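About Clulta

Clulta is a small school for people who want to learn to sew, mend and alter their own clothes. We teach evening and weekend classes in Akdale, in the old Christodoulou building on the corner by the post office, and we have two bright rooms with tall windows, good irons and more thread than any sensible person would own.

We started out with a single mending night. People brought jeans with blown-out knees, coats with no buttons, a wedding dress or two, and they stayed until we had to turn the lights off. After a few months of that it was pretty clear we needed a proper timetable (and a bigger kettle!). These days we run 48 classes a year, and 151 students came through the door last year, plenty of them for a second or third course.
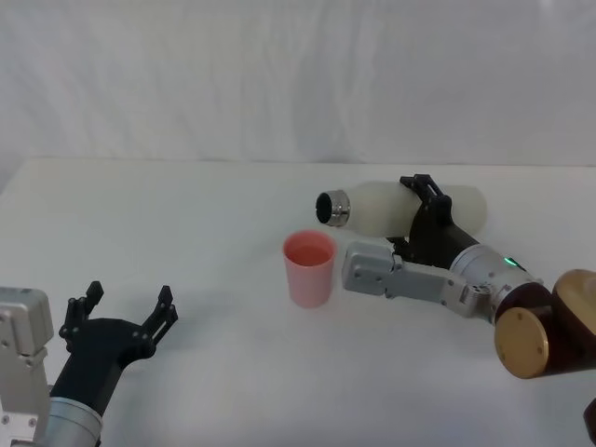
Do I need my own sewing machine to take a class?

You can come with nothing at all. Each student has a machine to use for the whole class, along with scissors, pins and a seam ripper. If you do own a machine and it has been sulking in a closet, bring it along and we'll help you thread it and get the tension right.

What we teach

First Stitches is where most people begin. It runs for six weeks and you go home with a tote bag, a pillow cover and a pair of drawstring pants that really fit. We love this class. There's a moment in week four when the pants stop looking like two strange flat shapes and start looking like pants, and the whole room gets noisy.

Mending covers darning, patching, replacing zippers and all the small hand stitches that keep a favorite sweater going. Bring whatever is in your pile. Wool, denim and cotton are easiest to learn on, but we've never turned away a tent.

Alterations is for people who already sew a straight seam and want to take in a waist, shorten a sleeve or move a hem without losing the original stitching. It's slow, careful work and very satisfying if you like measuring things.

Fatport Saturdays

Once a month we pack up and teach at the community hall in Fatport, down the river. It's a drop-in day, so come for an hour or stay until we sweep up. Families are welcome, and kids over eight can learn to sew on a button or make a felt pencil case.

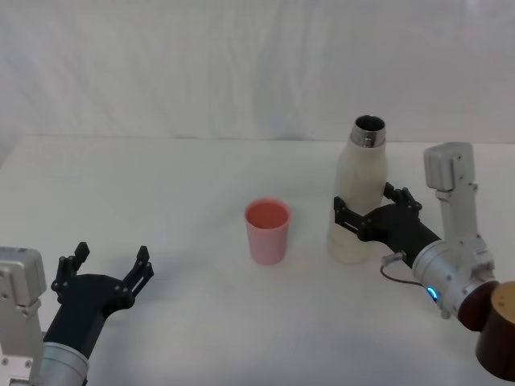

White bottle, pink cup.

Our fabric shelf

Everything on the shelf was given to us, and students use it for practice pieces at no charge. Last year we cut into 1220 yards of it. Old sheets are the best thing you can bring us, washed please, and we're always short of plain cotton in light colors, which shows up a chalk line so nicely. We can't take foam, leather or anything with a lining that's falling apart.

Finding us

The door is on the side street, up 2 steps, and there's a ramp at the back by the parking lot. Ring the lower bell. Evening classes begin at half past six and the room is open early if you want to cut out your fabric first. The next First Stitches course starts in February and still has places.

Page updated 2025-01-14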